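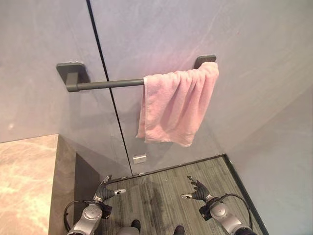
Criterios para el mantenimiento de un vehículo de uso mixto

Durante los últimos meses he recibido varias consultas sobre la conveniencia de respetar el calendario de revisiones del fabricante cuando el vehículo alterna trayectos urbanos cortos con desplazamientos largos. Expongo a continuación el criterio que aplico en mi propio caso, sin pretensión de sustituir el dictamen de un taller.

El libro de mantenimiento contempla por lo general dos regímenes, el normal y el severo. Muchos conductores se consideran incluidos en el primero. Sin embargo, los recorridos breves con motor frío, los atascos y los periodos prolongados de inactividad corresponden habitualmente al segundo, con intervalos más cortos para el aceite y los filtros.

Aceite y filtros

Entre las dos últimas revisiones mi automóvil recorrió 3.605 kilómetros, una cifra modesta. Aun así, solicité el cambio de aceite al cumplirse el plazo. Nicanor Cisternas, jefe de taller en Plivent, me recordó que el lubricante también se degrada con el tiempo. En la misma visita se sustituyó el filtro del habitáculo, que llevaba 14 meses montado.

Neumáticos

La presión debe comprobarse en frío y ajustarse a la carga prevista. Conviene revisar asimismo la fecha de fabricación grabada en el flanco, dato que suele pasarse por alto en los coches de escaso kilometraje. La rueda de repuesto requiere idéntica atención; la mía presentaba una presión claramente insuficiente.

Documentación de los trabajos

Recomiendo conservar las facturas con detalle de piezas, referencias y lectura del cuentakilómetros. Nusrat Miah, lectora de este blog, me escribió en diciembre para indicar que esa carpeta le facilitó la venta de su anterior vehículo: el comprador pudo verificar tres intervenciones en los frenos sin necesidad de llamar al taller.

Queda pendiente la cuestión del líquido de frenos, sobre la que he recibido opiniones divergentes en cuanto al plazo de sustitución. La trataré en la próxima entrada, una vez que disponga del resultado de la medición de humedad solicitada en Plivent. Las observaciones de los lectores pueden remitirse mediante el formulario de contacto.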